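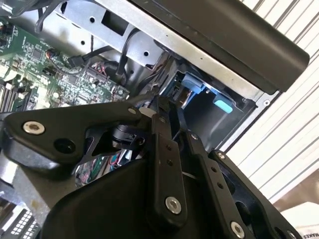
Side panel off, looking in toward the drive bay and the green motherboard.

Adding a second drive to an old desktop – where do I even start?

Posted by slowtinker in Desktops & Upgrades

Hi all! I finally opened up the old desktop that has been sitting under my desk and I'm kind of thrilled. I expected a black box full of mystery and there's so much I can recognize! There's the motherboard, there are the memory slots, and there's a bunch of red and black wires going into connectors near one side of the board. There's an open drive bay too, and that's the part I care about.

I want to put a second drive in to hold my photos and my kid's band recordings. The machine already boots from a small drive and that one is nearly full. I picked up a used 3.5 inch SATA drive at the Flirnport swap meet. The seller swore it works, and it came with a bag of screws that may or may not be the right ones.

What I'd love to know:

Does the drive go in label up or label down, or does it matter?

There's a thin black cable that runs diagonally across the board to a black plug. Can I move it out of the way while I work, or should I leave it alone?

How do I tell which cables the new drive needs? I have one flat cable from the bag and no idea where power comes from.

I've added memory to a laptop before and that's my whole résumé. I've got Friday evening free and a good lamp. Thanks!

Zistis
Top reply, 3 people found this helpful

Oh, this is a great first project, you're going to have fun with it. Adding a drive is one of the friendliest jobs in a desktop and you get a nice big reward at the end.

Shut the machine down, switch it off at the back, pull the power cord, then hold the power button in for a few seconds. Touch bare metal on the chassis before you handle anything, and touch it again whenever you come back from getting a snack (I always come back from getting a snack).

Label up is how most people mount a 3.5 inch drive, but it will run fine on its side or upside down. What matters more is which way the connectors point. Before you put in a single screw, slide the drive into the bay and check that you can reach the two connectors on the back of it with the cables. On some cases the memory or a big cooler sits right behind the bay and you have to angle the plug in. If it's tight, connect the cables first and slide the drive in after.

You need two cables. The narrow one with the L-shaped plug is data, and it goes from the drive to a port on the motherboard, usually marked SATA with a number. The wider L-shaped plug is power and comes from the power supply. Follow the bundle your current drive uses, because there's often a spare plug farther along the same set of wires. Yours may be tucked behind the bay or zip-tied to something. If there's no spare, a splitter costs very little.

For the thin cable across the board, I can't tell from here what it's for. Nudging it aside gently is fine. Take a close-up of the plug before you unplug it, and note which side of the plug faces you. I once spent a whole evening wondering why my front power button was dead, and it was a plug I'd put back one pin over.

About the bag of screws: 3.5 inch drives take a coarser thread than the tiny laptop ones. Start each screw with your fingers. If it doesn't turn easily for the first couple of turns, it's the wrong screw, so stop there.

Once it's in, the new drive may not show up in your file window right away. In Windows, right-click the Start button and open Disk Management. A blank drive shows up as unallocated and you can make a new volume from there. Be sure you've got the new one selected and not the one you boot from! Check the sizes twice.

Please post back when it's in, I want to hear how it went.

Kudent

just plug it in lol. mine was held in with tape for a year and it was fine

Levchenko

Zistis covered the install really well, so I'll only add something about buying used. Check the drive's health before you trust it with the photos! There are free tools that read the SMART data. Look at reallocated sectors and pending sectors, and you want both at zero. Hours matter less than people think – I have one past 2,000 that's still going strong and I'd happily buy another like it.

And keep a second copy of those band recordings somewhere outside the computer. I copied almost 300 songs onto a used drive one October and was very glad I still had the originals on a stick.

One small extra: while the side is off, blow the dust out of the front fan. Hold the blades still with a finger while you do it. It's so satisfying.

slowtinker

Thank you both, this is wonderful! I found the spare power plug, it was folded up behind the bay exactly like you said. Going to check the screws tonight and do the rest Friday.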